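Rewatching Jumham from the start

14 February 2021

I finished the second season of Jumham last night, which puts me back where I stopped watching as a teenager. I own it on DVD, the box set with the cardboard sleeve that never closes properly, and I've been getting through two episodes a night after dinner.

For anyone who missed it, Jumham was a teen drama set at a rowing club in a river town called Jurstead. It ran for 3 seasons in the late '90s, 80 episodes all up, and it was on at five in the afternoon when I got home from school. Most of the cast were unknown. The boats were real and the rowing was mostly terrible.

The first season is slower than I remembered. There's an entire episode about a lost set of keys to the boatshed. I had also forgotten how much of it was shot indoors, in the same kitchen, with the blinds down so they didn't have to worry about the light outside. Once you notice the blinds you can't stop noticing them.

What holds up is the writing for the parents. As a kid I thought Michalík, the coach, was the villain, because he was always sending somebody home. Watching him now, he's a tired man with a second job who wants the kids off the water before dark. His scene with the mother at the bus stop goes for nearly four minutes and neither of them raises their voice. I watched it again before going to bed.

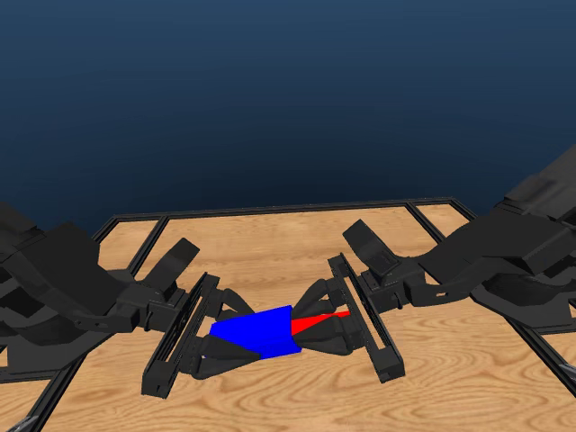 Kenneth Tan wrote under my last post that I was being too generous, and that Michalík only gets good lines once the original head writer has left. He reckons the break is at the regatta episode, and that everything before it treats the coach as a walking whistle. I went back and checked the credits. The writer does change there, so he has a point, but the bus stop scene comes three episodes earlier. I'd put it down to the actor.

The music is the sad part. The broadcast version used proper songs from the radio, and the DVDs replaced nearly all of them with the same strummed guitar. The school formal is the worst for it. I remember that scene with a slow song everybody knew, and now they sway to something you'd hear while on hold with the bank. I still have one episode taped off the telly, ads included, and the difference is enormous.

I also dug out my old club jumper, the maroon one they sold through the TV guide. It has shrunk or I haven't. The lettering has gone at the elbows but you can still read the name across the front -- my niece asked me if it was a school.
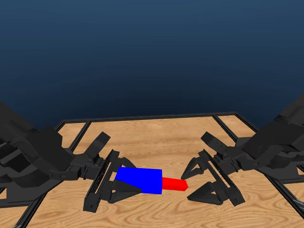
Is it worth buying the box set if you never saw the show the first time? I'd borrow it before paying for it, and start with the regatta episode. If that one does nothing for you, the rest won't either.

Season three starts tomorrow night. I have only ever seen the first few episodes of it, and I know one of the twins leaves, but I don't know which. Please don't tell me in the comments. I'll try to get another post up before I reach the finale, and if anyone has the formal episode on tape with the original songs, I would very much like to hear from you.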